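The spreadsheet has a tab called "Robots FINAL" and another called "Robots FINAL use this one." I made both. Neither is final, and I have stopped opening the first because it makes me sad.

Some background for those who wandered in from the post about my gutters. Since January I have been the person who buys things for our group. I got the job by asking, in a meeting, who bought things. The big item this year is a two-arm work cell, meaning a table, two arms, a gantry over the top and whatever it takes to make them all speak to each other. I had assumed the arms would be the expensive part and the rest would be furniture. Oh, to be that young again.

Vasanthi Jayasinghe, who has bought robots before and has the posture to show for it, told me to lay the whole thing out in simulation before I asked anybody for a quote. I said that sounded slow. She asked how fast it was to return a table. So we modeled it, and I've spent more evenings than I'd like shoving a pretend table across a pretend tile floor. 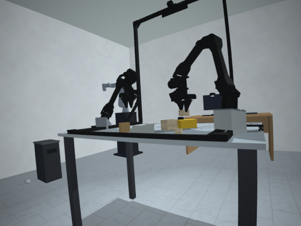 Bristitcombe Automation Group — Planning & Purchasing

The two arms are different sizes, and that was a fight. My first budget had a matched pair, on the grounds that matched pairs look nice and you only learn one manual. Ashraful Sarkar wanted a larger arm for the picking and a smaller one set back to help. He got his way after we priced both. The cubes, the crate and the tray are just things to pick up and put places. In the render they cost nothing, so of course I went and got a line item for them too. It says "blocks, misc." and it is the only line that has never been questioned.

The gantry I tried to cut. Twice. You look at a big black rectangle holding up one small sensor and you think, surely a stick would do. Then the people who know about these things explain vibration to you, kindly, for an hour. The gantry stayed. The extra 800 dollars for having it delivered assembled also stayed, once I pictured us assembling it.

Then there's the quotes. Kikomau sent theirs in a day, with a lead time of 15 weeks and the cabling listed as "optional." I wrote back to ask what the robot did without cables. No reply so far. Dellano's came with cables and a shorter wait, plus a yearly support plan that I read three times looking for the part where they support you. I'm leaning Dellano, but they want a deposit and our finance office treats deposits like a ransom note.

Other things I left out of version one: floor anchors, a spare set of gripper fingers, shipping on the table, training for two people, and the electrician. I've added 10 percent for whatever I'm still forgetting. Vasanthi looked at that number for a while and said "hm," and I've been thinking about it ever since.

The request goes in next week if Ashraful signs off on the layout. He wants to try the table turned the other way first. I've started a new tab.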